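Lendard Cricket Club
June 6, 2023

1/11 The club is pleased to confirm the arrangements for its overseas player and for the women's and junior sections for the remainder of the season. Members are asked to read the whole thread before contacting the office.

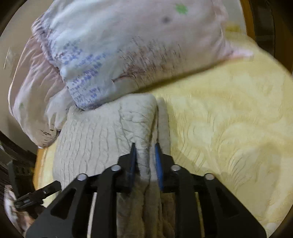

A grey ribbed towel on a pale yellow quilted bedspread.

2/11 The club has signed a left-arm spin bowler on a contract that runs to the end of the season. The player will be available for all league and cup fixtures, subject to the registration being approved by the league. The name will be published once the paperwork has been returned.

3/11 The player will bat in the lower middle order and will also take two coaching sessions a week with the under-15 and under-17 squads. Parents will receive session times by email from the junior section.

4/11 The first home fixture following registration is against Radilen. Play starts at 1 pm. The ground opens to spectators at 11.30 am and entry is free for members on production of a current card.

5/11 Non-members may buy a ticket at the Hnatiuk Road gate. The ground holds 949 and tickets will not be sold once that number has been reached. The pavilion seats are kept for members until the tea interval.

6/11 The Hnatiuk Road car park has 50 spaces, all of which are needed for players, officials and blue badge holders on match days. Other visitors should use the station car park and walk up by the canal path. The path is lit but uneven near the lock.

7/11 The women's first team will play its postponed cup tie at Radilen later in June. The umpires have agreed to a reduced match of 40 overs a side. A coach will leave from the main gate and places should be booked through the office.

8/11 Net bookings on match days close at 10 am. The far net remains out of use while the matting is replaced. Bookings already made for that net have been moved to the middle one at the same time.

9/11 The club has received a grant of £600 from the Bisto Fund towards new covers for the square. The order has been placed. The present covers will go to the second ground when the new ones are delivered.

10/11 Season cards bought before the end of June will be charged at the early rate. Cards may be collected from the pavilion office on any training evening. Replacement cards cost £3.

11/11 Questions about registration, selection or contracts cannot be answered in replies to this thread. Please write to the club office, giving your membership number.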